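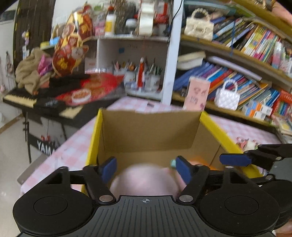 LORNOV, 4 October 2018 – Didov Running Club is opening its track to complete beginners this winter with Floteo, a free program that starts in January and takes people who have never run a step to a real 3,000-meter race with a starting gun, lane lines and a bell for the last lap. There are 300 places, and sign-up opens today on the club website and at the Benkirane Track clubhouse. Anyone who would sooner use pen and paper is very welcome to do so. Look for the table with the pink-and-white checkered cloth, fill in a form and drop it in the open cardboard box.

Floteo runs for 28 sessions, two a week, all of them on the track at Benkirane. Each group has 30 runners and two leaders and stays together from the first evening to the race, so the person you puffed along next to in week one will be lining up with you at the end. The early sessions are mostly walking. The running comes in short pieces that get longer as the weeks go by, and there is always a second, gentler version of the night's work for anyone who has had a long day or missed a session.

"I am so excited about this one," said Nesma Gaber, who wrote the program and will lead two of the groups herself. "We have had a lovely track in this town for years, and most people who live near it have never set foot on it. They think it belongs to the fast kids. Well, it's flat, it's soft on the legs, it has lights, and if you get tired you are never more than half a lap from your water bottle. I can't think of a better place to learn to run!"

Why a track race?

Most beginner programs end with a road race or a morning run in the park. The club wanted something different. A 3,000-meter race is seven and a half laps, short enough to be within reach of a new runner and long enough to need some thought about pace. Friends and family can also see every bit of it from the stand, which makes for a very noisy evening.

Trevor Kennedy, head coach at Didov, ran his own first track race as a grown man and remembers it well. "I came last and I got the biggest cheer of the night," he said. "Somebody was shouting my name on every single lap. On the road you get that for ten seconds and then you're on your own again. I went home and told my wife I was a track runner now, and she has had to live with it ever since."

The Floteo races will be run as a series of heats, grouped by expected time, so that there is always company on the track. There will be no cutoff and no one will be pulled from the race. Walking is allowed in every heat, including the first.
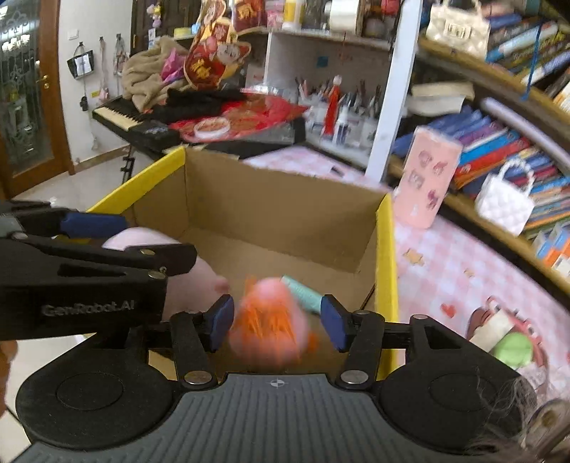

Pink plush pig and keyboard.

What a session looks like

Every session starts with an easy walk around the outside lanes, then some simple drills on the back straight: high knees, skipping, short strides with a full rest after each one. The main part of the evening follows. In week one that means jogging the straights and walking the bends. By the middle of the program most groups will be running full laps with a walk in between, and the last few sessions include practice starts and a chance to try out race pace over four laps.

Ilir Omerović, who looks after the drills, promises that they are more fun than they sound. "You feel a bit silly skipping for the first time since grade school," he said. "Then you look up and the whole group is doing it and laughing. After two weeks people start asking for the skipping. Last spring I ran a small trial with a few parents of our juniors, and they still do it in the parking lot."

That trial shaped a good deal of the final plan. The parents asked for a slower start, so the first two weeks were rewritten with more walking. They also wanted to know how fast they should be going, and nobody liked looking at a watch, so the leaders will call out each lap by voice – "easy," "steady" or "too quick, come back to me" – and leave the numbers for later. The trial group asked for later start times too, and the evening sessions have been moved to fit in after work.

Open to everyone over 16

Floteo is open to anyone aged 16 and up. Club membership is not needed, and there is no fee for the sessions or the race. Runners need a pair of comfortable running shoes and clothes they can move in. Spikes are not needed and the leaders would prefer that people leave them at home until after the race.

Anyone with a health condition, or who has not exercised for a long time, should talk with a doctor before starting. The entry form has space to mention injuries or anything else the leaders should know, and those notes are read only by the leaders of that group.

Wheelchair athletes are warmly invited to take part. The inside two lanes will be kept clear for them during the main part of each session, and Coach Kennedy is happy to talk through the plan ahead of time with anyone who would like to adapt it.

Daytime groups are also on offer. Doaa Fahmy will lead one of them and hopes to see shift workers, new parents and people who have retired. "I'm a nurse and I have never once been free for an evening running group," she said. "So I'm starting the one I always wanted. Bring the stroller, park it by the long jump pit, and come and run!"

How to sign up

Entries are taken in the order they arrive. Each runner picks a first and second choice of group on the form, and the club will confirm places by email before the end of the year. If a group is full, names go on a waiting list and will be offered any place that opens up during the first two weeks of the program. After that the groups are closed so that everyone can move forward together.

The club is also looking for a few more people to help as lap callers on race night. No running is required, just a clear voice and a warm coat. Lap callers can put their names down at the clubhouse or by email.

Reporters and photographers are welcome at the first session of any group. Please get in touch beforehand so that the leaders can let their runners know.

About Didov Running Club

Didov Running Club is based at the Benkirane Track in Lornov and has sections for juniors, adults and masters in track, road and cross-country. New members can try any section before joining.

Media contact: Magdy Berrada, Didov Running Club, clubhouse office, Benkirane Track, Lornov

News > Press Releases > Beginners

Get club news in your inbox. Enter your email to join our newsletter. You can unsubscribe at any time.

Contact us | © 2018 Didov Running Club | Back to top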